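Planning a Community Event on a Small Budget: Project Report
By Poppy Bramwell, with Lahcen Helmy
July

1. Introduction

This report sets out the work carried out for the Events Management project module. The task was to plan a hall party for the Rorach residents' association and to compare two hire firms, Plallura and Kamel, on price, notice period and terms of cancellation. The agreed budget was 1666 pounds, with a guest list of 873 households invited in writing.

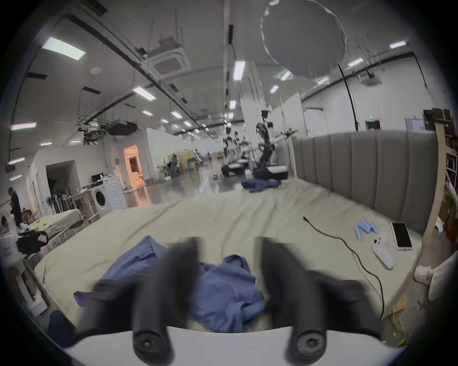 2. Method

Both firms were sent the same written request, covering tables, chairs, linen and a small stage. Quotations were recorded on a shared sheet and checked by the second author. Delivery charges were entered separately, as Kamel includes them in the hire price and Plallura does not.

A short questionnaire was also given to nine residents who had helped at earlier events. Most asked for an earlier finish and more seating near the doors.
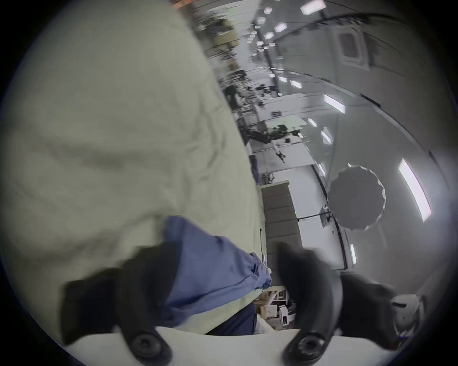 The replies were grouped by subject and used to revise the floor plan. The stage was moved to the far wall -- a change which added to the setting-up time but left the fire exits clear.

3. Findings

Plallura offered the lower total, even with delivery added. Kamel required less notice and allowed cancellation up to noon on the day before. The association chose Plallura, and the remaining money was set aside for music. Linen from Wevau was considered but not priced in time for this report.

Last updated: July
Contact: Events Management project office | Back to top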